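February
By Amber Inskip

I ran the memory bench at Undeck for 4 years. The work was taking apart office computers that came off lease, pulling what could be sold again, and sending the rest to scrap. Two of us did it by hand, me and Daichi Ikeda, and on a good day we cleared 30 machines.

Now an arm does part of that job. Most of what gets written about this kind of change says either that the job is gone or that the job got better. Mine got different, and I think people who sign off on these purchases should know how.

The strain is less. My thumbs used to ache from latches by lunch, and I don't miss that. But the old job had a rhythm to it. You opened a case, you worked, you talked. The new one is mostly watching and stepping in. When the arm stops, I have to work out what it was trying to do before I can help, and that takes a kind of attention I was never trained for. Daichi likes it more than I do. He has always been patient with machines.

Pay is my main complaint. Undeck kept our title and our rate – bench technician, same as before – while asking us to set up parts, judge faults and write down what went wrong. Those are skills. If a company can find money for the arm, it can find money for the person who knows when the arm is about to bend a pin.

The other thing is what new people learn. I know how much force a memory latch takes because I opened thousands of them. Someone hired next year may never get that feel, and then who checks the machine? I would keep two hours of hand work in every shift for anyone new. It would slow us down a little, and I think it is worth it.
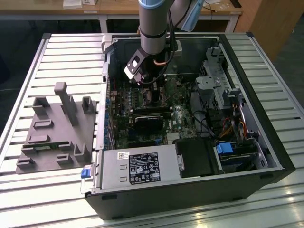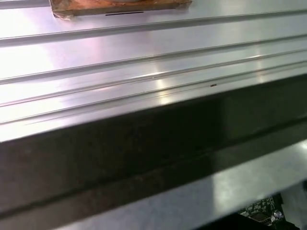
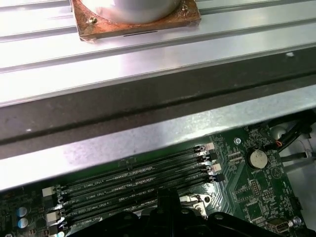
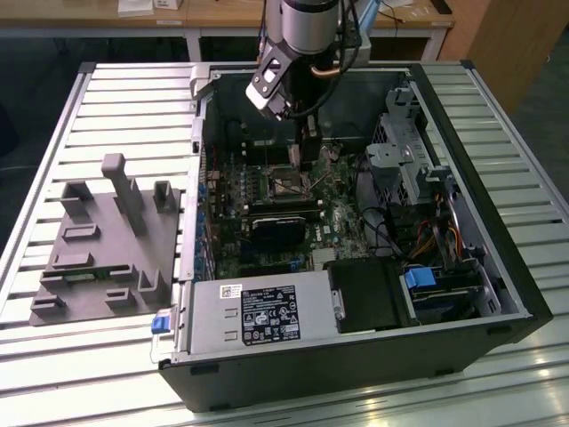
Computer teardown at Undeck. The first and last pictures show the arm over an open tower.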